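Jazz band auditions - how much reading?

lowbrass46
Posted 9 Jan 2018
My son plays trombone and wants to try out for the Jovico youth jazz band. The sheet says a prepared piece plus sight reading. He has two charts ready, one swing and one ballad. Is that enough?
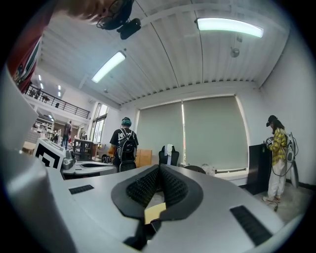
How long is the sight reading part?
Two minutes at most, and they give you a moment to look it over first.

ridecymbal
Two charts is fine. At Arriaga they only heard the swing one. I'd spend the time on scales.

altoclef2
Disagree about scales. Our section lost points in December for time and style - not wrong notes. Have him play along with records.

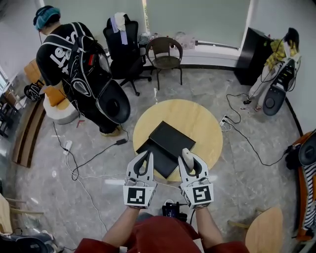
lowbrass46
He practices with a metronome but not much with records. The other thing is his folder, which is a mess. I'd like to get him a flat black box with a lid, like the one on the round table there, and keep the charts in that. Does the band hand out parts or do you print your own?

ridecymbal
They hand them out. Lose one and you pay for the copy. I still say scales, he'll need them for solos anyway.

altoclef2
Solos aren't scored at the first round in Jovico. Maybe they are in Arriaga.

ridecymbal
They were when my daughter went. Check the sheet. 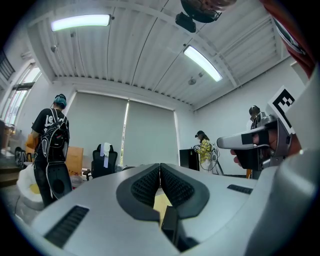
Two of the grippers, close up

lowbrass46
Sheet says "improvisation optional." I'll have him do both, records first. Thanks.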